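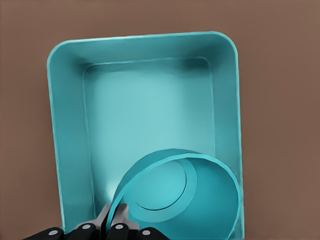 Plosanbridge Home Robotics Club – members' blog

I have been trying to get a robot to do the washing-up since last July, and I'm more excited about it now than when I started! Before anyone gets their hopes up, we are a long way from the washing-up. We are at the stage of one cup and one tray, all of it in simulation, and it has kept me up past midnight more often than I'd like to admit to my boss.

The job sounds like nothing. There's a cup lying on its side in a big open tray, and the gripper has to take it by the rim and lift it out. My nephew could do it while watching telly. But the cup is teal and so is the tray, the cup is lying right up against the wall, and there's only a thin lip to get hold of. Fingers either side of the rim, close, lift – if the angle is a bit off, the cup rolls and you have to start again with it somewhere new.

Hidayah Sembiring set up the first version of the task, with the cup standing upright in the middle. We got through 200 tries and it did so well that Ignacio started talking about wine glasses. Then she let the cup land however it liked. Out of the next 200 it managed 138, and most of the misses were cups against a wall. I loved that result (Ignacio didn't). It's exactly where I go wrong myself with a full washing-up bowl, feeling about for the one mug wedged in the corner.

So can machines do the chores yet? My answer after all this is: some of them, if you're kind about how you lay them out. Joaquín Tapia works on the packing line at Leitner and he says it's the same there. Parts that arrive facing the same way are no bother for a machine. Parts tipped into a tub still go to a person, and he's often that person. He came round to watch our runs and spent the whole evening saying "go on, go on" at the screen.

What has changed for me is how quickly you can have a go. I changed the finger spacing over a cup of tea and had a fresh batch of runs going before I'd finished it. With real crockery I'd have got through nearly 70 mugs by now, and I only own nine.

Next on my list is a cup in a different colour from the tray, to see how much of the trouble is telling the two apart and how much is the wall. Hortensia thinks it's all the wall. I think she's wrong, and there's a packet of biscuits riding on it. After that I want two cups, one leaning on the other, which is how they always end up in my sink – and then a spoon, which frankly scares me.

If you'd like to try the task yourself, ask Hidayah for the files, and do tell me your score even if it's dreadful. Mine was, for weeks.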